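Malta, a semana foi comprida e o café já acabou, mas não queria deixar de vos contar da visita ao Dunleavy. Fui lá ver o treino aberto, com mais uns quantos pais e olheiros, e vim de lá convencida de que a Loretta Nakamura vai mesmo assinar pelas juniores! Ela ainda não o disse com todas as letras (tem também o convite do Dinmont, e o treinador deles ligou-lhe duas vezes), mas ficou até ao fim, fez perguntas sobre a residência e quis saber a que horas sai o autocarro 60 para a escola.

Para quem não a viu jogar: é base, canhota, e em dezembro marcou cinco triplos na segunda parte contra o Dritbridge. Eu estava na bancada e fiquei sem voz.

O que me preocupa é a posição de poste. Perdemos duas jogadoras altas no fim da época e ainda não vi ninguém para aquele lugar, nem no torneio Nukisico, onde costuma aparecer sempre alguém.

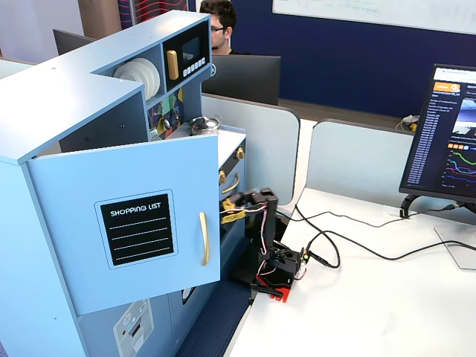
O treinador diz que prefere esperar pelas captações de junho, e eu percebo, só que no ano passado esperámos e depois foi uma correria com as inscrições. Se conhecerem alguma miúda alta com vontade de aprender, respondam a este e-mail, que eu passo o contacto ao clube.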